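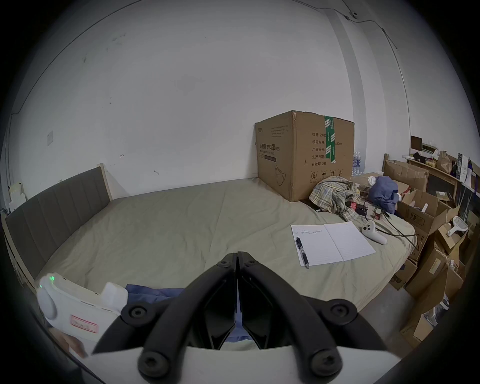
The bed, with its olive-gray sheet and channel-stitched headboard.

Monday, March 8, 2021

I have been burned by phone repair before, so when the battery in my three-year-old phone started dropping from 40 percent to dead on the walk home, my first thought was to live with it. My second was to look at the repair plans everyone keeps pushing at me, and that's how I lost a weekend to the fine print.

The one I looked at hardest was Tindbridge, because there's a counter in the Casby mall and I walk past it anyway. The sign says "lifetime repair cover." I asked whose lifetime. The phone's, apparently, and the phone's lifetime ends when they say parts are no longer "reasonably available." Who decides what's reasonable? They do. It's on page 13 of the terms, and I doubt many people get that far.

You pay 13 dollars a month. Fine. Then there's a fee per claim, and it goes up with each one. Batteries count as "wear," and wear isn't covered until you've been paying for a year. So for the one thing wrong with my phone, I'd pay for twelve months and then pay the fee on top. I can do that math without a calculator and I don't like it.

The site also brags about 3,000 five-star reviews. I read a lot of them. A surprising number say "great service fast and friendly" and stop there. The two-star ones are longer and mention things like screens that lift at the corner. I know which kind I believe.
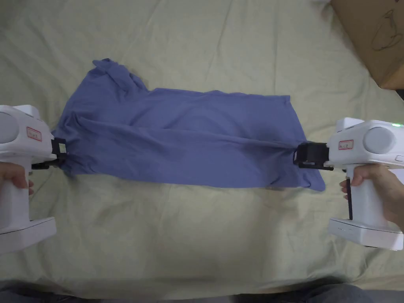

Blue-violet T-shirt, stretched sideways.

I also tried Hegazy, the small shop behind the bus station. No plan, no sign about lifetimes. The price for a battery was taped to the counter, and it was less than half a year of Tindbridge payments. I asked if the battery was original and got a plain "no, but it's decent." Maybe it is. I've heard "decent" before, and the last decent battery I bought swelled up like a pillow. They give you 90 days, on paper, and I made them write the date on it.

Then there's the do-it-yourself crowd. A Rurkadetti kit comes with the battery, a suction cup and a bunch of tiny screwdrivers, and the video makes it look like opening a yogurt. The comments under the video are less cheerful. My hands shake when I thread a needle, so no.

I went with Hegazy. The phone came back the same afternoon and says its battery health is 100 percent, a number I trust about as much as the reviews. It got through Sunday. I'm keeping the receipt in the kitchen drawer and I'll post again in May, a little before the 90 days run out, with whatever the battery is doing by then.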